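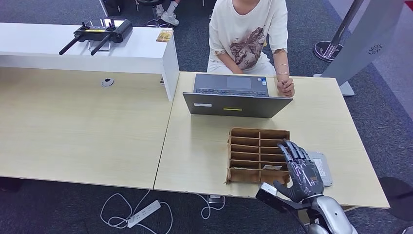

News > Local Government > Transparency and Research

Survey in Plevside finds most small payments are asked for at the permit counter

25 July is a quiet time in most town halls, but in Plevside the telephone has been busy. A survey of residents and shop owners, published by the research group Dendach, asked people whether they had been expected to pay something extra for a service which should be free or has a fixed price. The building permit counter was named more often than any other office. The register of vehicles came second, and the school admissions office was named least.

The group sent its questions to 3089 addresses in May. People could answer on paper or by telephone, and they did not have to give their name. Dendach says it will not publish single answers, even with the details removed, because the town is small and some cases would be easy to recognise.

Most of the payments described in the report are not large. Respondents wrote about sums between 200 and 1000 crowns, often called a "fee for speed" or simply left inside the folder with the documents. Several said that no official had asked them directly. They had heard from a neighbour or a builder that this is how it is done, and they did not want to wait until autumn for a stamp.

Zdzisław Nowakowski, the main author of the report, warns against reading it as a list of guilty people. "We measured what residents experience and what they expect," he said. "Expectation is also a problem. If everybody believes that he must pay, then the honest clerk gets no credit and the other kind of clerk has easy work."

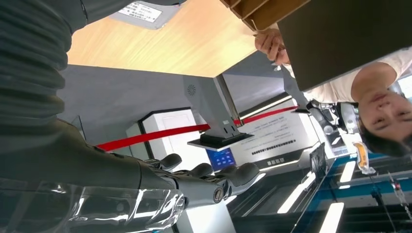
What the report recommends

The authors ask the town for two changes. The first is a printed price list at every counter, with the legal waiting time next to each service. The second is a numbered receipt for every application, so that an applicant can check if later files were decided before his own. The report adds that a telephone line for complaints exists already, but few of the respondents knew about it, and those who knew were not sure who listens to the messages.

The contractor Bestard, which prepares many permit applications for private clients, said in a short statement that it supports the numbered receipts. It did not comment on the parts of the report which concern intermediaries. These parts are worth reading — they describe clients who paid one sum for "all costs" and never learned where it went.

Answer from the town

The town office has confirmed that it received the report and will reply in writing. It pointed out that the survey measures opinions as well as events, and that no case has been proved. Dendach agrees with this and says so in its chapter on method.

The same questions will be put to residents of Sikora next, so that the two towns can be compared. The full report can be read at the public library in Plevside, and paper copies are free of charge.

Related items
Who may see the register of gifts?
Sikora publishes its contracts for road repair
Complaints by telephone: how long is the wait?
Dendach looks for interviewers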